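Brenberg DR-306 Door Obstruction Sensor for Commuter Rail Cars
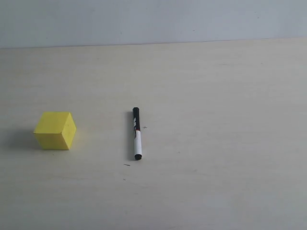 Overview

The DR-306 is a retrofit sensor strip for sliding passenger doors on commuter and regional rail cars. It mounts along the leading edge of the door leaf and signals the door controller when something is caught between the leaves. The strip replaces the original pressure hose on Moulin single-deck and bi-level cars, and uses the same mounting channel.

Most older pressure hoses fail by slow leakage. The door then reopens at every stop until the crew locks it out, and the train runs late. The DR-306 has no air line. It works by a change in resistance between two conductive layers inside the rubber profile, and it reports a broken circuit as a fault so the shop can find the bad door from the event log.

What is in the kit

Two sensor strips, left and right hand
One interface module with bracket
Two flexible door leads with connectors
Channel end caps and clips
Installation sheet and wiring diagram

Door controller and door motor are not included. Crimp tools are sold separately.

Specifications

Strip length: 1,998 mm, may be trimmed at the lower end only
Supply: 24 V DC from the door controller
Output: normally closed relay contact, plus separate fault contact
Profile material: EPDM rubber, black
Operating temperature: -25 to 60 °C
Module mounting: two M5 screws, behind the header panel

Compatibility

The kit fits Moulin cars with electric door operators. Cars with pneumatic operators need the Daltard adapter board, which takes the place of the pressure switch. If your cars have been rebuilt and you are not sure which operator is installed, send us the plate number from inside the header panel and we will check it before you order.

The DR-306 does not replace the door closed switch or the traction interlock. Those circuits stay as they are and must be tested after the work is done.

Installation

Allow 17 minutes per door leaf once the old hose is out. Removing the old hose can take longer on cars where the channel has been painted over. Clean the channel fully before fitting the strip. Do not use silicone spray on the rubber, as it will loosen the clips. Soapy water works fine.

After fitting, run the obstruction test at three heights with the test block your railroad specifies. Record the results on the last page of the installation sheet.

Maintenance

Wipe the strip with a damp cloth at each regular inspection and look for cuts. Small surface cuts are acceptable if the fault light stays off. A strip with exposed conductor must be replaced. Strips are sold singly under part number DR-306-L or DR-306-R.

Ordering

Kits ship from our Skullurier warehouse. We normally keep around 600 strips in stock. Large fleet orders are shipped in batches to match your shop schedule.

Technical questions: Thibault Sabatier, door systems
Quotes and fleet orders: Quentin Courtois, sales

Page updated 2024-06-15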